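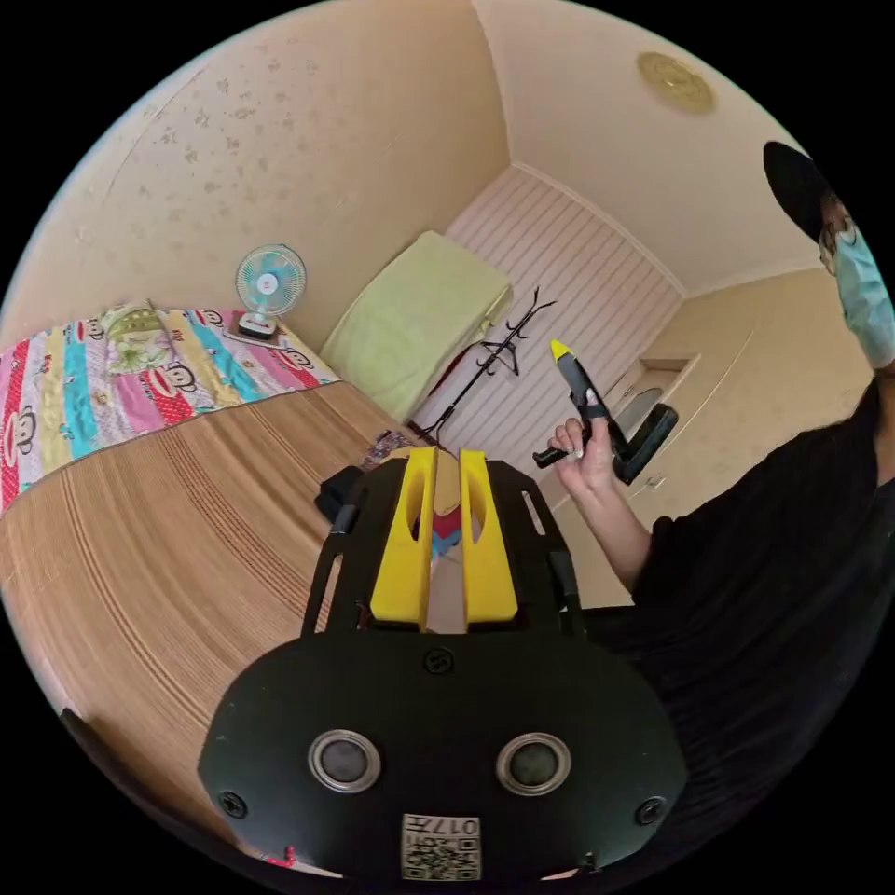 The Case for Renting the Drindlow Kit

Munthorpe now offers its Drindlow hand-held gripper kit at 400 dollars for 29 days, or 2,000 dollars to buy. Our institute's view is that most small groups should rent. Household work is best recorded in real homes, with beds to make and quilts to fold, and a first month shows whether a team can keep that up. Bent Brynjólfsdóttir prefers purchase — a fair position for larger laboratories. The rental terms, however, still need a clear repair policy.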